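Ticket 204: Lullano picking kit, trial unit, Basel
Status: Open
Opened by: Elīna Lepik
Assigned to: Hatem Benkirane, Hakport support

2025-09-01, Elīna Lepik
The brochure says the kit picks "any household item from a mixed bin, no training needed." Ours skips clear items. It goes for the opaque stuff first, then reports "bin clear" with things still on the floor. Three runs this morning, same message each time. Software is the version you shipped. Please don't send me the lighting checklist again — I did it twice.

Hatem Benkirane
Thanks Elīna. Could you rerun the bin calibration and lower the confidence threshold by 10 points? Please also check that the bin hasn't shifted.

Elīna Lepik
Calibration passes. Lower threshold gives more attempts, and 2 of them were aimed at bare floor. I don't call that a fix. The bin is clamped at the back corner and I checked it against the tape, so I'd like to rule that one out now. 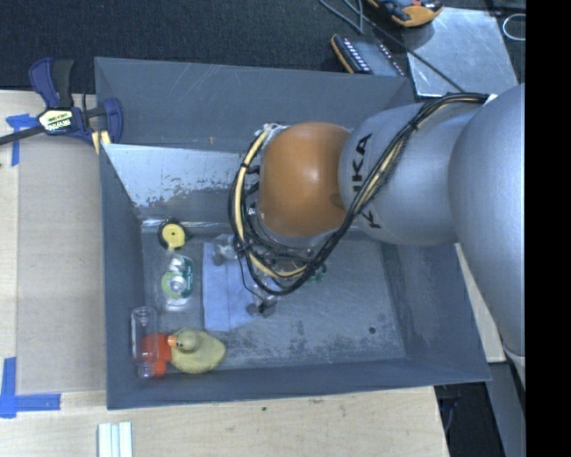 My question is still whether the vision model handles clear plastic at all. The sales sheet doesn't list it as an exception. For the next run the bin has a clear bottle up against the left wall and a clear package with green and white printing, plus the toy duck and the blue cloth as the easy ones. If it takes the duck and then tells me the bin is clear, I'd say we have our answer. I'd also like someone to look at the cable bundle, which loops low over the gripper. Could it be getting into the depth view?

Hatem Benkirane
Fair question on the cables. I've passed it to Baranauskienė on the vision side. Clear packaging is "improved" in the December release.

Elīna Lepik
Improved from what? Please send pick rates for clear items on the current version, in writing. We won't sign for the full kit on a release note. Leaving this open.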